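Notebook, November

Waxed cotton re-proofing, second round. Continues from the notes on the Skostitz blend.

Where things stood at the end of last round: the beeswax and paraffin mix at equal parts went on well but stayed tacky on the cotton duck for far too long, and picked up lint from the bench. The straight beeswax bars were worse to spread and left white lines at every fold. We agreed to try less paraffin, add a small share of oil, and test the heat step separately from the wax recipe. I have kept the two changes apart this time. Last round we changed both at once and could not say which one helped.

Fabrics on hand:
Heavy duck, undyed, from the Awad bolt. Washed twice, hot, no softener.
Light canvas, gray, also Awad. Washed once.
Poplin offcuts, navy, source unknown, probably the shirt job. Washed once.
One strip of old tent fly for comparison. Not washed.

Cut all of it into hand-size squares and marked the corner of each in laundry pen before waxing. The pen survives the heat step on duck and canvas. On navy poplin it can't be read at all, so those have a notch cut in the edge instead. One notch for blend A, two for B, three for C.

Blends:
A - beeswax and paraffin, three to one by weight.
B - as A, with a spoon of linseed oil per bar.
C - the Kolel bar as bought, nothing added. The wrapper lists wax and oil without proportions.

Melted A and B in the double pan on the small hot plate. Kept the water at a low simmer and never let it boil. B smells strongly for the first while and the window needs to be open from the start, not after. Poured into the silicone trays, left to set on the shelf by the door. The bars from the back row came out with a dip in the middle. They work the same.

Application. Rubbed cold, both directions of the weave, until the color darkened evenly. B goes on easiest of the three. A needs more pressure and breaks at the corners of the bar if the room is cold. C is somewhere between, and leaves crumbs. The light canvas takes far less wax than I expected. It is easy to overdo it, and the surplus sits on top and goes cloudy. For canvas, one light pass and then heat, then decide if a second is needed.

On poplin all three look bad. The dark blue shows every stroke, and heat only partly removes the marks. I would not offer waxing on anything this fine and this dark. If a customer insists, do a test patch inside a hem and show them first.

Heat step. Tried three ways on duck with blend A only:
Hair dryer on high, held close, moving slowly.
Iron on low with brown paper between.
Low oven on a lined tray, door slightly open.

The hair dryer gives the best control. You can watch the wax go from dull to shiny and then disappear into the cloth, and move on when it does. The iron is faster over flat pieces but the paper soaks up a share of the wax, and the paper has to be changed often or it drags. The oven gave the most even result and also the only scorched square. I set the tray too near the top element. Will not use the oven for customer work until we have a thermometer in there that I trust. The dial reads low.

For anything with seams, stick to the dryer. Wax pools along stitching if the piece is lying flat when heated, then sets as a pale line. Keep the piece moving and wipe along the seam with a rag while it is still warm. A dry toothbrush gets into topstitching better than the rag does.

Water test. Same method as before: square stretched over the mouth of a jar, held with a band, measured water poured on top, checked for damp on the underside with a paper towel. Left standing for 8 hours.

Results:
Duck, A - held. Underside dry to the towel.
Duck, B - held. Slight cool feel, no mark on the towel.
Duck, C - held.
Canvas, A - small damp ring near the edge, where the band sat. I think the band had cracked the wax at the fold.
Canvas, B - held.
Canvas, C - damp in the center by the end.
Poplin - all three let water through within the first hour. Stopped that test there.
Tent fly - leaked through old pinholes straight away. Not a fair comparison and I should have looked it over first.

Repeat canvas A with a wider band, or tie it with tape.

Flex test. The crank rig was set up for belts and the throw is too long for squares this size, so I moved the clamp in to the second hole. Ran duck A and duck B to 1000 folds each, then B alone to 4000. A shows a white crease line by the end of the first run. Warming it with the dryer brings the color back but the crease is still weak, and water beads less along it. B had a faint line at 1000 and it had not changed much at 4000. The oil is doing what we wanted. The cost is drying time. B was still slightly tacky the next morning and A was not.

The rig squeaks again. Oiled the pivot, wiped off the excess. Keep squares away from it after oiling, there is a spot on one of the spare duck pieces that I almost logged as a wax stain.

Safety note, and please read this one even if you skip the rest. Rags with linseed on them go flat on the outside rail to dry, one layer, and then into the lidded metal can with water. They do not go in the bench bin in a ball. I found two in there. Blend B means there will be more of these rags than before, so it needs to be routine.

Softness. This one is harder to measure and I don't have a good method. For jackets and bags some stiffness is fine and people expect it. For hats it matters more. A brim can be stiff, but the crown has to give when you put it on or fold it into a pocket. For now I am pinching the crown by hand before and after waxing and writing down what I think. It should stand up in a ridge when gathered and then mostly relax. If it stays where it was put, there is too much wax on it. The close rows of stitching on a brim hold far more wax than the plain cloth, so I go lighter there than looks right at first. 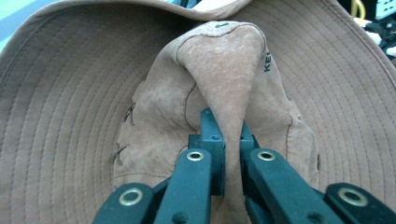 Tan bucket hat, crown pinched. Stitched brim, patchy wear on the crown.

Old hats bring a second problem, uneven color. Worn areas take wax faster than the rest and go darker, and the patches that were pale before can end up the darkest part. Two thin passes with heat between evens this out better than one full pass. Try it on the underside first. Also ask whether the hat has been proofed with a spray before. Wax over spray does not bond well and comes off in flakes around the fold lines.

Hats with any suede or brushed finish: do not wax without asking. The nap lies down and does not come back.

Stock and cost. One bar of B does a medium jacket with a little left over. The pellets came from Prarnusside again and this batch is cleaner than the last one, with no grit in the bottom of the pan. We have 336 grams of beeswax left after this round, enough for the repeats but not for a customer job as well. Order before starting anything big. Paraffin is fine. Linseed is fine, but the cap on the current tin is split, so stand it upright on the lower shelf.

The Skostitz people asked whether we can supply the bars without linseed, on account of the smell. I said I would look at other oils. Castor is the first one to try. It does not cure the way linseed does, so expect it to stay tacky longer, and that may rule it out. Make one small bar only.

To do:
Canvas A again, better band.
One bar with castor, on duck and canvas.
B with half the oil, flex to 1000, check tack in the morning.
Wash test. Cold water, no soap, hang dry, then repeat the jar.
Oven thermometer.
New label tape for the trays. The old labels float off when the trays are rinsed.
Get a second toothbrush, the current one is full of wax.

Squares from this round are in the shallow drawer in order of blend, duck on top. Please leave them flat. The folded ones crack and then I can't use them for the wash test.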